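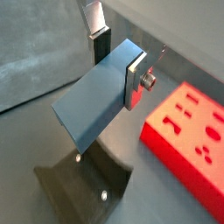

21 de junho de 2022

Caderno da oficina, cola de osso, lote novo. Continuação da página do Veikko.

Comecei cedo porque o calor depois não deixa. Cola em grão da Peltonen, a que veio no saco de papel, não a do frasco. Pesei 40 g, cobri com 100 ml de água fria e deixei inchar. O grão desta é mais grosso que o do lote anterior e demora. De manhã ainda havia caroço duro no meio, esperei mais um bocado e mexi com a vareta de vidro. A de madeira ficou com crosta, não usar.

Banho-maria: o termómetro pequeno está a mentir outra vez. Comparei com o grande e não batem certo. Fiquei-me pelo grande. Quem usar o pequeno que escreva qual foi, senão depois ninguém percebe as notas. Cola lisa, cor de chá fraco, cheiro normal. Fio comprido a cair do pincel, talvez comprido demais, juntei uma colher de água e melhorou.

Colagem das provas de folheado:

Prova A — nogueira sobre tília, martelo de folhear, sem prensa. Pegou bem no centro, levantou num canto. Passei ferro morno com pano húmido e baixou. Ver amanhã.

Prova B — igual mas com a tília encolada antes com cola rala e lixada de leve. Muito melhor, o martelo corre sem agarrar. Isto já a Edit tinha dito em outubro e eu não liguei.

Prova C — freixo, sobras da caixa Brerdale. Folha ondulada, devia ter sido amaciada e prensada antes. Rachou no fio junto ao nó. Culpa minha, pressa. Guardei na mesma para treinar remendo.

Não fiz a D. Acabou a folha boa.

Sobre a cómoda (ficha 2196): a gaveta de baixo tem folheado solto na frente, lado esquerdo, e cola antiga por baixo já em pó. Raspei um pouco com espátula e água morna, amolece logo, portanto é cola animal e ninguém lá meteu branca. Boa notícia. Na gaveta de cima já não digo o mesmo, há uma zona que não reage nem com água nem com calor e fica meio borrachosa. Reparação mais recente, quase de certeza. Não forçar. Perguntar ao Veikko Huttunen se guardou as notas do armário da mesma casa, acho que havia lá um problema parecido e ele resolveu com vinagre morno em compressa, mas não me lembro da diluição e não quero inventar.

O verniz da frente é goma-laca, amolece com álcool num teste de cotonete atrás do espelho da fechadura. Portanto cuidado com o ferro, marca branca num instante. Papel siliconado por cima e tempos curtos. A Edit Csizmadia prefere saco de areia quente em vez de ferro. Aquece mais devagar mas não marca. Experimentei numa sobra envernizada e gostei, só que a areia estava a verter pela costura e fiquei com grãos na cola. Coser o saco!!

Faltam 2 puxadores. O que resta está torto mas inteiro, latão fundido, dá para fazer molde. A Gerkiden respondeu que faz fundição pequena mas quer o original em mãos. Não me agrada mandar a peça por correio. Tirar molde cá e mandar a cera, se aceitarem.

Outras coisas:

— a cera Prirkex que ficou aberta secou por cima, por baixo ainda serve. Tampa bem fechada, por favor.
— lâminas do raspador todas rombas. Afiei duas, o resto fica para quem vier.
— o resto da cola foi para o frigorífico em frasco com etiqueta. Se tiver bolor deita-se fora, não se raspa. Não reaquecer mais do que uma vez, perde força, já vimos isso na moldura do espelho.
— falta papel siliconado. Encomedar.

Dúvida que fica: sal ou ureia para abrir o tempo de trabalho? Com este calor não preciso, a cola aguenta aberta bastante, mas no inverno a sala de trás é gelada e a peça grande do tampo vai cair mesmo aí. O Veikko põe ureia. A Edit não põe nada e aquece a madeira com o secador. Fazer provas com as duas maneiras quando chegar folha nova, mesma madeira, mesma largura, e escrever os tempos desta vez.

Amanhã: ver o canto da prova A, tentar descolar à faca a B para ver se arranca fibra, fotografar a gaveta de baixo antes de mexer mais.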